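Clestmont > Home Life > Galleries > Folding Day

Galleries | Sewing Room | Kids' Clothes | Quilts | Links

The Frog on the Blanket: Folding Small Clothes

I love folding kids' clothes! I know that puts me in a small club, but there is something so cheerful about a pile of little things on a bed, especially when the bed is already covered in hearts and clouds. This gallery comes from a November afternoon in the Ellis Street house. It's mostly navy (there is so much navy in our drawers, you wouldn't believe it), with some green to wake everything up, and stripes, which I will never get tired of.

If you've looked through the Bikeo gallery or the winter coats one, this is the same idea. Plain everyday clothes, close up, on a good background. Click through slowly, the prints and the trim are the best part. 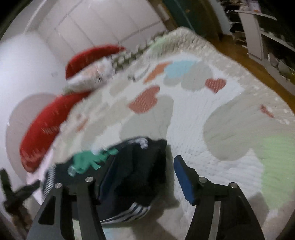
Navy with white stripes and a bit of green draped on top, all in a heap. Look at the striped hearts on that blanket!
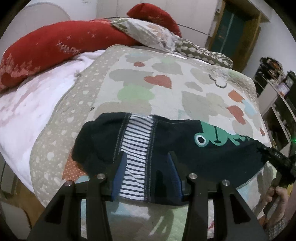

The frog! Big round eye, and such a good green against the dark fabric.

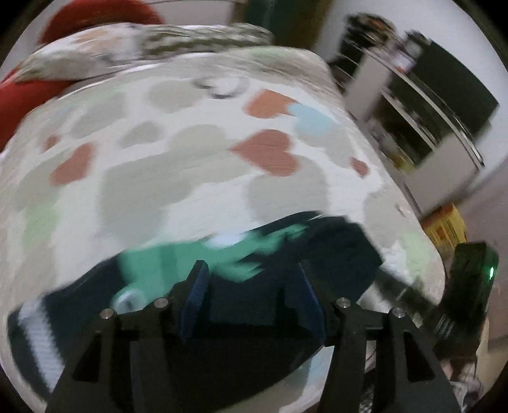 Gallery caption: dark navy and pastel hearts in all three.

A few notes for the folding fans, and I know you're out there. My way with small pants is to match the legs first, smooth the seam with the flat of my hand, then bring the waist down to the knee and fold once more. Tops go face down, sleeves in, then up from the hem so the print ends up on the outside. I want to open a drawer and see a frog looking back at me, so that last fold matters more to me than a perfect edge.

Stripes are harder than they look. Knit ones like to wander, and a fold that's a tiny bit crooked shows right away. I line up the stripe and let the edges do whatever they want.

Heaps are fine, too. I used to rush through to the neat stacks, but I've come to like the middle of the job best, when everything is bunched up and you keep finding bits of color in the folds. A busy blanket underneath makes it even better (try it before you clear the bed off!), and dark clothes really pop on pale quilting.

Next up in this series is the Jusar linen closet, 8 pictures, mostly pillowcases and one very loud beach towel. After that I'd like to do socks, if I can find enough pairs.

Contact | Copyright Clestmont Home Life Galleries | Back to top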